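Warum ich dem Schlagdurchschnitt nicht mehr traue

Seit vier Jahren schreibe ich für unsere Baseballmannschaft in Cirow die Spielberichte und führe die Statistik. Deutsch ist nicht meine erste Sprache, und Baseball war auch nicht mein erster Sport, darum bitte ich um Geduld, wenn ein Ausdruck nicht ganz passt.

Am Freitag gab es nach dem Training eine Diskussion. Es ging um die Frage, wer in der Liga der beste Schlagmann ist. Die meisten nannten den dritten Schlagmann von Bollwood, der im Moment einen Durchschnitt von .436 hat. Das ist eine sehr schöne Zahl. Aber ich habe mir seine Spiele genauer angesehen, und fast alle seine Hits sind Singles. Er bekommt auch selten einen Walk, weil er nach fast jedem Ball schlägt.

Unser Catcher hat einen niedrigeren Durchschnitt, aber er kommt in .477 seiner Auftritte auf eine Base. Er wartet, er lässt schlechte Würfe vorbei, und die Pitcher müssen viel arbeiten. Für die Mannschaft ist das nach meiner Meinung mehr wert. Im Schlagdurchschnitt sieht man davon nichts – ein Walk zählt dort einfach nicht als At-Bat.

Ich trage alles mit Skeltum ein, einem kleinen Programm, das für unsere Liga genügt. Leider zeigt es auf der ersten Seite nur den Durchschnitt, und die On-Base-Quote muss man zuerst in einem Untermenü suchen. Vielleicht ist das der Grund, warum so wenige darüber sprechen. 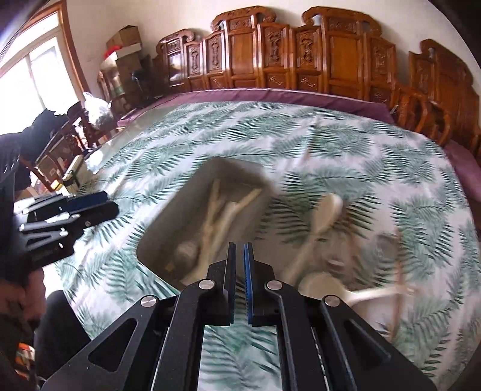 Natürlich ist auch die On-Base-Quote nicht perfekt. Ein Home Run und ein Walk haben dort das gleiche Gewicht, und das kann nicht richtig sein. Deshalb möchte ich im Juni für alle Spieler auch die Slugging-Quote ausrechnen und beide Werte nebeneinander stellen.

Gegen Lozano spielen wir als Nächstes auswärts. Ihre Pitcher werfen hart, aber im letzten Spiel gaben sie in den ersten 3 Innings viele Walks ab. Ich hoffe, dass unsere Schlagleute dort Geduld haben. Die Tabelle mit den neuen Zahlen stelle ich danach in den Blog.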